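Notes on the June Vigil for the Wirkeo Families

9 May 2026

The association of families from Wirkeo has confirmed that its public vigil will go ahead in June, outside the consular office in Closinness. Members of the community abroad have followed the displacement of households from the Wirkeo valley with growing concern, and the decision to gather was taken after two letters to the consulate received no reply.
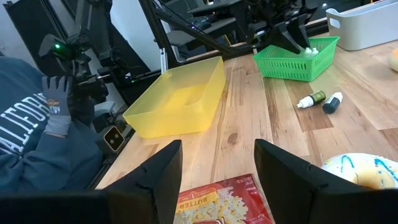 The petition accompanying the vigil had gathered 462 signatures when the first count was made. It now stands at 511, and the organizers hope to reach 2000 before it is handed in. Refreshments at the signing tables will be kept simple and shareable, a bag of butter-flavored popcorn or something similar, with hot drinks brought by those who are able. Signatures must be given in full, with a postal town, and people may sign only once.

The route has been settled with the local authority. Participants will assemble on Rinaldi Street, walk to the consular office and stand in silence while the names of the affected villages are read. Almost 300 people are expected. Dark clothing or traditional dress is welcome — neither is required. 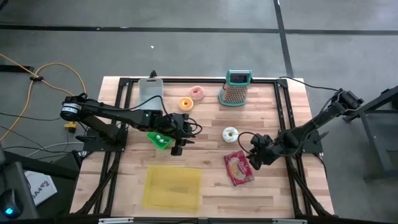 Banners should carry the agreed wording only. The association represents families of differing political views, and several joined on the understanding that no party would be promoted at the event. I consider this a sound rule and would ask visitors from other towns to respect it.

Three requests will be put to the consulate: a named official for families seeking missing relatives, a waiver of fees for replacement documents, and a public statement on the return of farmland. The second matters a great deal to those whose papers were lost in the move to Fokitz.
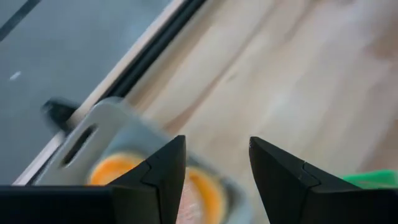
Families with young children may join at the consular office and omit the walk. Translation will be provided during the readings, and printed copies of the letter will be available in both languages. Any change to the assembly time will be posted on this page.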